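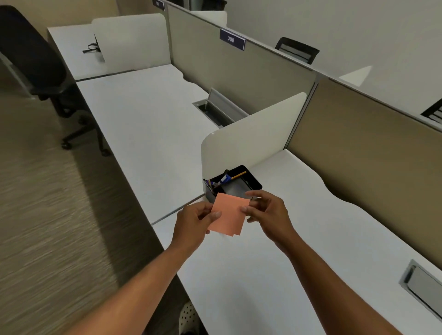 Library > Working Papers > Office Studies > Section 3

Contents Previous section Next section References Contact

July, by Tamsin Haddad

3. Shared desks and the keeping of small supplies

3.1 Setting

The study was carried out at Wisia, a company which sells insurance to small farms. Two years before our work, the company gave up fixed desks on its main floor. Staff now choose a place each morning and must leave it clear at the end of the day. We sent a questionnaire to all 300 employees of the floor, and 16 of them agreed also to a longer interview. The teams are called by the names of the rooms they used before, Fundel and Park, and we keep these names in the text.

3.2 Personal and common objects

In the interviews we asked which objects people carry with them and which they expect to find at the desk. The answers were less uniform than the earlier literature suggests. Members of Fundel mostly carried their own notebook and took everything else from the desk. Members of Park kept a full pencil case in the locker, and several of them said that they do not like to write with a pen that other people use.

Small supplies at the desk are held in an organizer with several compartments (Figure 2). The company gives no rule for what belongs in which compartment. In spite of this, many respondents told us that there is a correct order, and they described it with confidence, but the orders they described did not agree with each other.

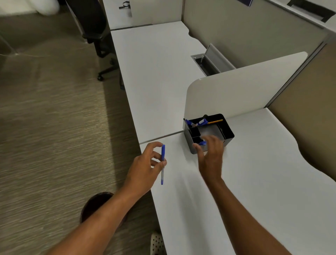 Figure 2. Blue pen and divided desk organizer on a white desk.

3.3 Restoring the order

We use the word "restoring" for the short work a person does before leaving a desk to the next user. Tirker (the internal booking system) reminds the staff of this at 16:30, but it does not check if it was done. Respondents who restored the desk with care gave two kinds of explanation. The first kind was about politeness toward a colleague who is not known. The second kind was about the respondent's own next morning, although the chance to receive the same desk again is small.

A difference between the teams was visible also in the questionnaire. Park reported restoring more often, and complained more often about the others. We return to this point in Section 4, where the complaints are compared with the locker records.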